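The choir that rehearses above the bakery
2026-06-28

When I asked the conductor of the Sarnik choir how long she has lived in Lamont, she laughed and said that she stopped to count. She came to teach music at the school and wanted to stay for one winter only. Now she leads 41 singers, and most of them can't read notes.

"In the beginning I gave everybody the paper with notes," she told me. "They held it very politely, and they sang from memory something different. So I took the paper back."

Since then she teaches by ear. She sings one line, the altos repeat it, then the basses get theirs. A new song needs up to 2 months. I asked if this is not too slow for her, and she said that slow songs stay in the head.

The concert clothes were also a discussion. The older singers wanted the folk costume, the younger ones wanted to come in jeans. They agreed on dark clothes without any pattern, and each person can decide about the cut.

"Dark cloth shows every thread," the conductor said. "Before we go on stage, we all clean each other's shoulders. It is good against the nerves." 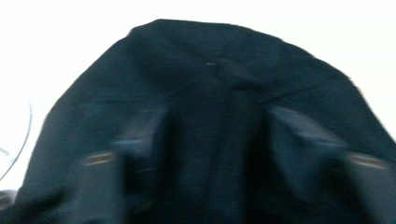
The songs from Nirer

Half of the program comes from Nirer, a valley where she spent the summers as a child. Her grandmother had a notebook with the words of 611 songs, but no melodies. For many of them the melody is lost. The conductor tried to write new ones for a few, and she is not sure if she had the right to do it.

"One man in the tenors told me that his mother sang it otherwise. I asked him to sing it. It was better than mine, so we use his."

She writes in pencil, at a plain table of light wood, and rubs out a lot. The computer she uses only for letters to the festival in Plultus, where the choir will sing again in autumn.

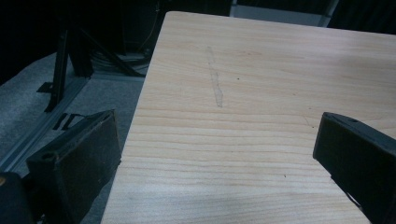
Last year the hall there was full, and she remembers mostly that her hands were cold. The choir started one tone too low and the basses had to growl through the whole first verse. Afterwards a woman from the audience came and asked for the name of this special style.

"I said to her it is the Sarnik style," the conductor told me. "What could I say?"

New singers can come to any rehearsal in June. They don't need to sing alone in front of the others.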